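Stullar Theater promises 44 shows in its first season, but details are thin

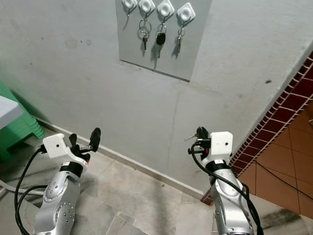 Three of the four hooks on the panel have keys on them.

The company behind the Stullar, the former dance hall on the east side of Nustia, says it will put on 44 shows between September and June. That would be a busy calendar for a well-funded house in a much larger city. For a group that has staged two plays and a cabaret night in four years, it is a claim worth a second look.

The season brochure went out last week. It lists titles for only 10 of the 44. Three are new plays with no writer credited. Two are described as "immersive," a word that in this town has usually meant the audience stands up. One is a return of Pramura, the one-act musical that ran for six nights in the library basement last spring and played to small crowds toward the end of its run.

The rest of the calendar is marked "to be announced." Asked how a show is being counted, the company said in an email that the total includes readings, open rehearsals, workshops and "shared moments of performance." It would not say how many of the 44 will be full productions with a paid cast.

Pay is a sore point with local actors. The casting call posted in January offered a share of ticket sales in place of a fee, with rehearsals running up to six weeks. Several performers who worked on Pramura were on the same kind of deal. The company says everyone was paid what was owed. It has not released box office figures for that run.

Then there is the question of seats. The brochure describes the Stullar as a "1000-seat venue." The building's occupancy permit does allow for a crowd of that size, but only with the main floor cleared and people standing. The seating plan on the company's own ticket page shows 212 chairs and a short balcony that is still closed for repairs. The company called the larger figure "a measure of potential."

Season passes are already on sale. The company says it has sold 1351 single tickets and passes combined, though it did not break that number down or say how many were given away to sponsors and members. Refunds are offered only if a show is canceled outright. A change of title, cast or date does not count.

None of this means the season will be a bad one. The cabaret night was well liked, and Nustia has not had a regular stage since the Liem Playhouse closed its doors. The Liem also opened with a long list of shows, and about a third of them never made it past the poster.

The first production, one of the uncredited new plays, is due in September with a 7:30 p.m. curtain. Auditions for it have not yet been held. The company says a full list of titles will be posted on its website before the end of summer.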